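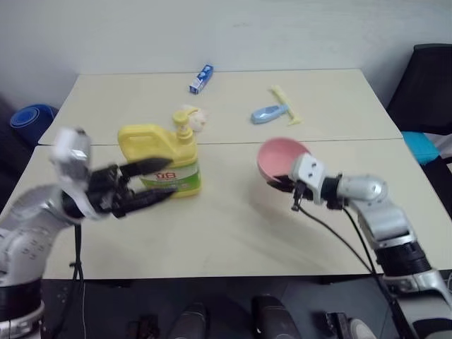 Drevden Open Day

The Drevden Open Day is a yearly gathering at the Drevden workshop, at which members of the public are invited in to watch two-armed robots handle the ordinary clutter of a home. It began as a rather modest afternoon for families and neighbours and has since grown into a fixture of the local calendar, though it has kept a good deal of its early friendliness, and visitors are still offered tea at the door whether they have come to see the robots or only to get out of the rain.

Background

The workshop was set up by Aldana Rivadeneira, an engineer who had spent much of her working life on packing machinery and had grown curious about the untidier sort of job. She moved into a former furniture showroom belonging to Fustex, whose name can still be made out in the tiles by the entrance, and for a long while the place was not open to anyone at all. The first open day was held in May, after people living on the street had asked so often what was going on inside that it seemed kinder to show them.

Demonstrations

The heart of the day is the table demonstration, and most people who have been along remember it better than anything else. A pair of white and silver arms works from the near corners of a wide cream-coloured table, each ending in a black-fingered gripper, and the things set out for them are the sort found near any kitchen or bathroom sink. A big yellow jug with a pump top and a green and white label reading 立白 is among the best known of these, along with a round pink bowl, which one arm may take by its rim while the other sees to the jug. Smaller and softer things are put out as well, and regular visitors tend to have strong opinions about which of them is the hardest.

Each session is led by a member of the workshop, who talks through what the arms are doing and takes questions as they come - very often from children, who like to stand as near as they are allowed. There are 6 sessions in the day, and the room holds few enough people that a place is best asked for beforehand. Rivadeneira usually leads the first one herself and is known for running well over.

Other activities

The Essien room, at the back of the building, is given over to talks and to a long bench where visitors may try closing a spare gripper by hand on a sponge or a spoon, a humble enough pastime that nevertheless draws a queue. Kenen, a small café in the same street, supplies the cakes and stays open late for the occasion.

Attendance

The open day of 2023-01-22 welcomed 500 visitors, the largest number the workshop had received up to then. A second table session was added in the evening for those who had waited outside, and the doors were finally closed at 7.

See also

Domestic robot
Robot end effector
Science festival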